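**Freelance links editor and part-time contributor – lifestyle and culture newsletter**

Erna is a weekly reading newsletter covering fashion, music documentaries, film, hair and second-hand shopping. It goes out every Friday. Each issue carries 40 links with a one- or two-line note on each. The post is open because the current links editor, Itziar Sarmiento, moves to the features desk in June.

**Duties**

- Read submitted and found articles and keep a running shortlist in the shared sheet.
- Write link notes of no more than 40 words, in British spelling.
- Check that every link opens, is not behind a full paywall and names its author.
- Draft the subject line and two alternatives.
- Answer reader corrections within two working days.

Work is remote. The shortlist closes at noon the day before sending; the final proof is read by Florencio Aguirre, who has the last word on cuts. Contributors who live near Plellbridge may use the desk space there, but this is optional and unpaid travel.

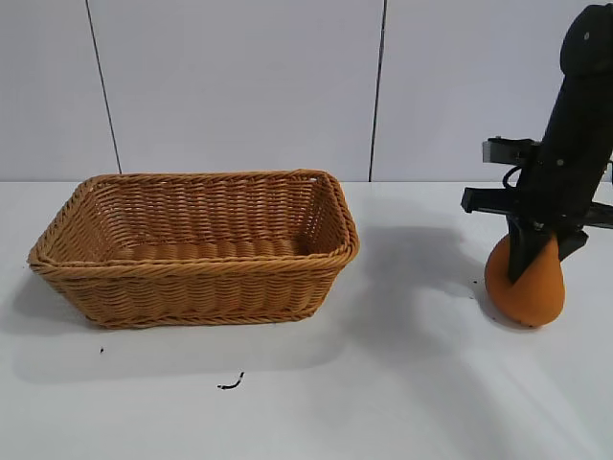 *Wicker basket and a round orange object on a white tabletop.*

**Requirements**

Applicants need a record of published short-form writing, in print or online. A personal blog counts if it has been kept up for at least a year. Knowledge of vintage clothing sizes and fabric labels is useful, as about a quarter of reader letters concern them. Basic Markdown is required – training is given on the mailing software. A degree is not required.

We do not accept notes produced by copying the standfirst of the linked article. Sponsored links are handled separately by Marcelino Villalobos and form no part of this role.

**Terms**

The contract is freelance, 2 days a week, for six months, with a review in the fifth. The fee is £441 per issue, invoiced monthly. Bylines are given on all link notes. Rights in the notes pass to Erna on payment; rights in longer pieces stay with the writer after first use.

**How to apply**

Send the following in one email to Maximiliano Cabello, with "Links editor" in the subject line:

1. A CV of one page.
2. Five sample link notes on articles of your choice – at least one on film and one on clothing.
3. The names of two newsletters you read, and one change you would make to each.

Shortlisted applicants will be asked to do a paid one-hour trial. Attachments should be PDF or plain text.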